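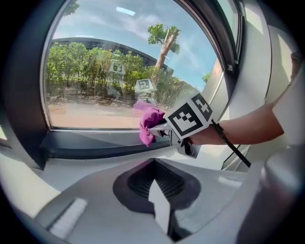
A purple cloth pressed to the lower part of a rounded window, just above the dark sill.

July 30, 2022
By the Dridau equipment desk

Ifans Glass Cloth, purple

We stock four kinds of window cloth and would be happy with two. The Ifans is the one we argued about longest before giving it a page, mainly on account of what the packaging says about it. "Streak-free on any surface" is printed on the wrapper. So is "no chemicals ever needed," and so is a drawing of a sparkling skyscraper. We sell to people who look after camping pods, small trailers and viewing cabins with rounded windows, and very few of them own a skyscraper.

So take this as what the cloth did for us, with the wrapper thrown out.

What it is

A thin, soft, hemmed square of woven synthetic. The maker gives the weight as 273 grams per square meter. We put one on the shop scale and have no quarrel with the figure. It bunches up small in the hand and spreads out flat under light pressure, and that matters a good deal on curved glass. A thick cloth bridges the gap where the glass meets the frame and leaves a dull line all the way along the bottom. You don't notice the line until the sun is on it.

It comes in purple only. The maker says the color helps you keep it apart from your kitchen and bathroom cloths. Fine, if you don't own any other purple cloths.

What we used it on

The rental park at Pridotmont has 33 pods, each with one big rounded window in a molded white interior. They let us have the run of the place between guests for part of the season. The insides of those windows collect fingerprints, breath, sunscreen and, along the bottom, a gray paste made of dust and condensation. The lower part of the glass is always the worst. It's where people lean, and it's where the water ends up.

On fingerprints the Ifans is very good. One damp pass, one dry pass with the other side, done. We tried hard to get it to streak and managed only by soaking it, and any cloth will streak if you soak it.

On sunscreen it is ordinary. "No chemicals ever needed" is nonsense here. Plain water moved the grease from one part of the window to another, where it looked better only from a certain angle. A drop of dish soap in the water fixed that, followed by a wipe with clean water. We also tried Grulon glass spray, which costs a lot more than dish soap and worked exactly as well.

On the paste along the sill it is the wrong tool. The cloth picks it up, yes, and then you are holding a cloth full of grit against a window. Clean the sill first with something old – a worn sock is perfect – and only then get out the good cloth. If the window is acrylic, this goes double. Acrylic scratches if you look at it wrong, and no cloth on the market will protect you from sand you have already picked up. Many rounded windows in pods and trailers are acrylic. If you don't know what yours is, ask whoever built the thing before you start scrubbing.

How to work a rounded window with it

Wet the cloth, wring it hard, and fold it in four. Start at the top of the curve and follow the frame around with one edge of the fold, then fill in the middle with straight strokes, top to bottom. Leave the bottom edge for last and let a bit of the cloth hang over the sill while you press along the glass. Turn to a clean face and go over the bottom strip again.

Early morning or an overcast day is best. In full sun the water dries ahead of you.

If you can't tell whether a mark is inside or outside, wipe it with a finger before you waste five minutes on it. Trees and sky behind the glass make this harder than it sounds.

Washing

The wrapper promises "hundreds of washes." We got to 37 in the shop machine, warm, no softener, before one hem started to come loose. The cloth still cleaned well after that and we are still using it, with a dangling thread. Hundreds seems a stretch. We'd be pleased to be wrong and will change this page if the other test cloth holds out.

Do not use fabric softener. The maker says so too, in tiny letters on the back, and it should be on the front. One softened load and the cloth smears everything it touches. Two hot washes without softener brought ours most of the way back.

The color runs a little in the first wash. Keep it away from anything white until then, window trim included.

What we don't like

The packs. You can buy a single cloth or a case of 192, and there is nothing in between. We have asked about this twice. For now we split cases ourselves and sell them in bundles of six, in a plain paper band, at the single price less a small discount.

The price of the single is also higher than it ought to be. If your windows are flat and glass, buy the cheap gray cloth we list below and save your money. The Ifans earns its price at the curve and along the bottom frame, and we could find no difference anywhere else.

The "antibacterial fiber" claim we can't test and so don't repeat in our listing, apart from telling you here that it exists.

Who should buy it

People with rounded windows who clean them often. Once or twice a year, an old cotton T-shirt and a bit of patience will get you there.

Returns are accepted on unopened singles and bundles. Opened cloths only if the hem is bad out of the wrapper – it has happened, though not often. New stock is due in October, and the maker talks of a second color.

Comments (4)

podkeeper: Agree about the sill. I used to do the glass first and the sill after and could never work out where the scratches came from.

Guest: 37 washes isn't much at this price. My cotton ones are older than my dog.

tinytrailer_tess: I like mine a lot more than you seem to! I have one of those round-topped windows and this is the first cloth that gets into the edge without me poking at it with a fingernail. Did have pink socks afterwards, so the part about the first wash is right.

Guest: Would you split a bundle of six into two threes? There are only so many windows in my life.

Related items

Gray flat-glass cloth, single or bundle
Grulon glass spray, refill bottle
Soft sill brush, short handle
Rubber squeegee, narrow blade
Acrylic window polish, small jar
Wash bag for cloths, zip top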